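Last year I moved into an old apartment and decided to mend my clothes and linens instead of replacing them. I want to write down what I learned, in small pieces. English is my second language, so please forgive me if some sewing words are not the correct ones. 1/

When I started, I owned one needle and one spool of black thread. Everything I repaired had a black line on it. My white pillowcase looked as if it had been in surgery. I still use this pillowcase. 2/

In my first month I bought a mending kit from Prudeck. It has 162 pieces, and most of them are pins. The scissors could not cut the thread. The needle threader broke on the second evening. Please do not buy a kit. Buy good needles, small sharp scissors and three colors of thread: white, gray, and one color that you wear often. 3/

Gray thread is the most useful thing I know in mending. It disappears on blue, on green, on brown, and on most patterns. If you are not sure about the color, put one strand across the cloth and look at it near the window. A single strand always looks lighter than the spool. I did not believe this until I made the mistake on a green coat. 4/

Wash the thing before you repair it. I was lazy with a cotton tablecloth and sewed a patch on it unwashed. The patch was new cotton, and the new cotton shrank. Now there is a small hill on the tablecloth, and a glass cannot stand there. 5/

About holes: a small hole in a sweater should be repaired the same day you find it. I waited with one and it grew from a lentil to a coin. I put a few stitches around the edge now, even when I have no time for the real repair. In my language we have a word for this kind of temporary stitch, but I could not find the English one. Maybe it is "basting"? 6/

For darning I use a wooden mushroom from a flea market. Before that I used a light bulb, as my grandmother did, and before that an orange. The orange is not good. You will make a hole in it, and then your sock smells of orange for a week, but it is also sticky. 7/

Old cloth is the best material for patches. It is already soft and it has finished shrinking. I keep mine folded by color, so the warm ones are in one stack and the blues in another. My favorite is the orange family, from rust to peach. On gray wool trousers a peach patch looks very cheerful, and I do not try to hide it anymore. 8/

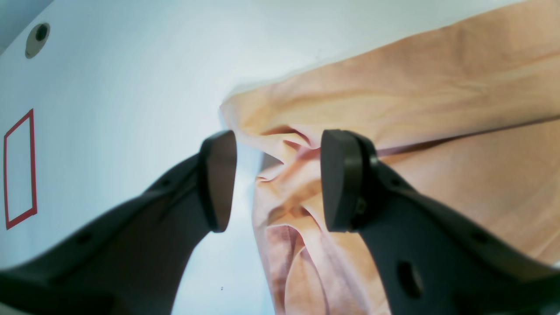 Photo: author's own

If you cut a patch, cut the corners round. A square corner lifts after some washes and catches on everything. I draw around a cup for elbows and around a small jar lid for knees of children's pants. 9/

Then, the direction of the cloth. Woven cloth stretches a little if you pull it from corner to corner, and almost not at all if you pull it straight. The patch and the garment should lie in the same direction. I learned it from a pair of pants whose left knee turned slowly toward the other leg. 10/

Some people asked me about iron-on patches. I tried the ones from Herrero on my work jacket. They held for six washes, and after this one side opened. I think they are fine if you also sew around the edge, but then you could sew a normal patch. 11/

A correction to post 7: my sister read it and says that our grandmother used the light bulb only for thin stockings. For thick socks she had a wooden spoon. I stand corrected. 12/

About money. I kept a list for one year, in a notebook from Votau that is too beautiful for such a purpose. I spent 433 crowns on needles, thread, scissors and the mushroom. In the same time, I did not buy things for 3,618 crowns. This second number is my estimate from store prices, and maybe I would have waited for a sale. 13/

Not everything can be saved. Elastic that has become dry will not come back, it must be replaced. Very thin bed sheets will tear beside your patch, then beside the next patch. I repaired one sheet four times before I understood. It is handkerchiefs and cleaning cloths now. 14/

The Skornotar library has a mending table every month, from five in the afternoon. You bring your own thing and they have two sewing machines. I was shy to go because of my crooked stitches. The woman beside me was repairing a tent. 15/

My stitches are still crooked, by the way. I found that if I sew slowly, with a shorter thread, they are less so. A thread as long as your forearm is enough. With a long one you save the time of threading again and you lose it on the knots. 16/

Next I want to learn how to turn a shirt collar. I have read three explanations and they do not agree about which seam to open first. If you have done it, please write to me how, and in simple words. The shirt is light blue and I would be sad to ruin it. 17/17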